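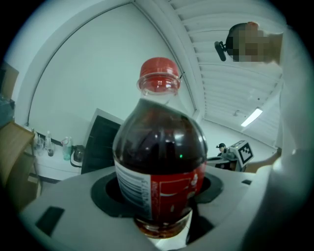
Can you do the bottle one without the computer, a reader asked under my page on the Pondden, because they wanted to hand it to their kids and have it grab stuff when you squeeze the trigger, nothing fancier. Yes you can! Build everything up to the part about recording and stop there, and you have a very nice grabber. If you keep going you get a camera looking out over the jaws, and that's the version I have the most fun with.

Some catching up for people who landed here first. Pondden is my hand-held gripper. You hold it by a pistol grip, a servo closes two padded jaws when you pull the trigger, and a wide camera sits behind them so that whatever you're holding ends up in the middle of the picture, like the cola bottle up top. I build most of it at Vídalín, the shared workshop I belong to, and the rest on my kitchen table after dinner, so nothing in here needs more than a 3D printer, a soldering iron, a small drill and some patience.

What you need

One Ulton servo, the metal-gear kind. I tried the plastic-gear one and stripped it in an evening, on a jar of pickles.
One Tetari board, any version with an analog input and a free servo pin.
A spring-loaded slide pot for the trigger.
A USB camera with an ultra-wide lens. Mine is sold as almost 170 degrees and I believe it.
Light grey filament (or whatever color you have on the spool).
Black rubber pad with sticky backing, the dense kind, not the weatherstrip foam.
A small five-volt supply. Do not run the servo off the board's own pin, please.
Screws, a bit of heat shrink, zip ties, a marker.

Printing the parts

The plate takes the longest, so start it first and do everything else while it runs. It has a round opening for the bottle, and the mistake I made on the first two was measuring the bottle with calipers at one spot and trusting that. Soda bottles are fat in some places and skinny in others, and the base is all lumps. Wrap a strip of paper around the bottle at the height where you want it to sit, mark where the paper overlaps, lay it flat, measure, and divide by pi. Then add a little. I go for enough slack that I can slide a folded index card in next to the bottle.

Print the plate flat, with the side the bottle touches facing up. Four walls, and more infill than you think. The jaws go on their sides so the layers run along the length of the finger. If you stand them up they'll snap at the root the first time somebody squeezes hard, and somebody will.

When the plate comes off, knock the sharp edge off the opening with 200 grit paper. I skipped this once and the edge caught the label on the way in and peeled up a corner, which then got stuck to the pad, and I spent more time picking off paper than I had spent printing.

Putting in the servo

Before you screw the horn on, power the servo and send it to its open position. On mine that's a pulse of 2000 microseconds. Let it get there, leave the power on, and push the horn onto the spline with the jaws held wide open by hand. Now tighten the little screw. If you put the horn on with the power off you'll be guessing, and the spline teeth are coarse enough that one tooth off means the jaws never close all the way.

Next find your closed number. Put a bottle in, a full one with the cap on tight, and bring the pulse down slowly, ten at a time, till the pads touch. Then go a bit further until you can lift the whole tool and the bottle comes with it. I ended up at 1180. Yours will be different, so please don't copy mine! Listen to the servo while you do this. A quiet hum is okay. A loud buzz means it's fighting the bottle, and if you leave it like that it gets hot enough to soften the printed mount (ask me how the first mount died).

Half-empty bottles are a different animal. The wall gives, so the same number that holds a full one can crush an opened one right in. I keep two closed numbers in the code and a tiny slide switch on the grip that picks between them. You could do something smarter with current sensing. I have the parts for that in a drawer and they've been there since May.

The trigger

The slide pot goes in the grip with its spring pushing your finger out. Three wires: the outer ones to power and ground on the Tetari, the middle one to the analog input. If the jaws open when you squeeze, swap the outer two and carry on with your day.

In the code, read the pot, average the last few readings, and map that onto the range between your open and closed numbers. The averaging matters more than I expected. Without it the jaws chatter whenever your finger shakes a little, and mine shakes a lot after coffee. Also put a hard stop in the code at your closed number, so no weird reading can drive the servo past it.

If you came for the kids' version, you're done. Tie the wires down, close up the grip, go grab things.

Pads

Clean the plate and the jaws with alcohol first, then stick the pads down and leave the whole thing alone overnight with a clamp on it. I know. I also wanted to play with it right away. But the sticky stuff needs the time, and a pad that slides will make you think your servo numbers are wrong. Cut the rubber a bit smaller than the flat it sits on so your bottle doesn't catch the edge and roll it up.

Mounting the camera

The camera bracket bolts on behind the plate and looks forward over it. You want the plate across the lower part of the picture and the bottle's cap comfortably inside the top. Get the camera plugged into a laptop before you drill the final holes, clamp the bracket roughly in place, hold a bottle, and move things around while you watch the live view. It took me three tries and I was glad every time that I hadn't drilled yet.

A lens this wide bends everything. Look at the ceiling slats in my picture, curving around near the sides. Leave it that way when you record and fix it in software later if you need straight lines. It also means that anybody standing near you is going to be in there, along with your shelves and your electric kettle, so I blur faces before I put anything online.

Watch the lights too. Shiny plastic under a long fluorescent tube gives you bright white streaks right down the curve of the bottle, and with auto exposure on, the picture pumps lighter and darker as you turn. Set the exposure by hand, a little on the dark side. Cola is dark already, so go easy. If your video flickers under tube lights, change the shutter to match your mains frequency, there's usually a setting for it called anti-flicker.

Recording

Run the USB cable down the back of the grip with a zip tie near the plug, so a tug pulls on the tie and leaves the socket alone. I have the board send the trigger reading over serial and a short script on the laptop writes it down next to each frame with a time stamp. One clock for both, the laptop's. I tried using the board's clock for the trigger and the laptop's for the video, and they'd wandered apart by the end of a long take.

To check that the two line up, start recording and snap the jaws shut on nothing, fast, three times. Then step through the video and see if the jaws and the numbers close on the same frame. Mine were off by two frames, always the same two, so I subtract them in the script and don't worry about it anymore.

First pick-ups

Start with a full bottle on a table at elbow height. Come in level, let the bottle settle in the opening, squeeze, wait a beat, lift straight up. Keep your other hand underneath for the first few. And keep the laptop on a different table! Mine has a sticky space bar now.

If the bottle tips forward as you lift, you're holding it too low, so raise the tool until the pads meet it a bit higher up. If it slowly slides down, wipe the pads before you touch the closed number. Nine times out of ten it's dust or somebody's hand lotion.

The files for the plate and both jaws are in the Pondden folder, along with the Tetari code. The plate in there is sized for my bottles, so do the paper strip thing first and change the diameter at the top of the file.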